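Sorting Small Hardware into Lidded Bins

Sillier workshop notes, updated 2021-10-02

Mixed screws, washers and anchors take longer to find than to install. The method below sorts a household's worth of hardware in one afternoon. You need a set of lidded bins, a magnet, a steel ruler, a thread gauge and a label printer.

1. Empty every jar and drawer onto a tray with a raised rim. Pull out the steel parts with the magnet. What stays behind is mostly brass, aluminum, plastic and some grades of stainless.

2. Discard anything with a stripped head, a bent shank or visible rust.

3. Separate machine screws from wood screws, then check the machine screws with the thread gauge. Metric and inch threads can look identical – an M4 and a No. 8 are easily confused.

4. Measure length. Flat-head screws are measured over the full length, pan-head screws from the underside of the head.
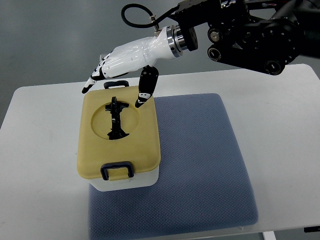
5. Assign one bin to each family of parts. Use small zip bags inside the bin for individual sizes, and write the size on the bag itself. Fill each bin no more than two-thirds full, or the lid will not seat.

6. Label the short side of the bin, which faces out on a shelf. Labels on the lid are hidden once bins are stacked. Put the type first and the size second: "Wood screw, flat, No. 8 x 1-1/4".

Stack no more than 6 bins high. Fasteners are dense, and the lower lids will bow under load. Bins of anchors and plastic spacers go on top.

Loose parts that fit no family go into a single bin marked "Unsorted". Empty it every October.

Text: Ulla Koskela. Thread table corrected by Paavo Turunen.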